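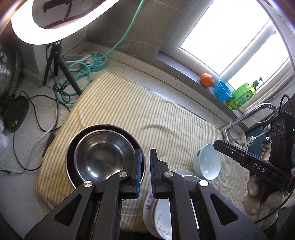 Photo: Truleta Home Guides

Section 3: Setting up your draining cloth

I wrote this one for anybody who, like me, has no room for a rack. A striped cloth on the counter does the job, and mine's an old favourite!

1. Spread the cloth beside the sink. A few wrinkles are fine (I never iron mine).
2. Put the big pan down first and nest the small steel bowl in it if you're short on space.
3. Tip bowls on their sides so air gets in.

Note: two layers of cloth if you've washed the whole dinner set.
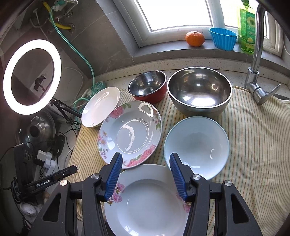

Fig. 2. Peony plates and bowls on the cloth, near the tap.

4. Lift plates by the rim, one at a time, and lean one at an angle if you can.
5. Leave everything for roughly three hours, then put it away.

Caution: keep power strips and plugs well clear of drips, and don't let the cloth hang into the sink or it'll wick water all over your counter.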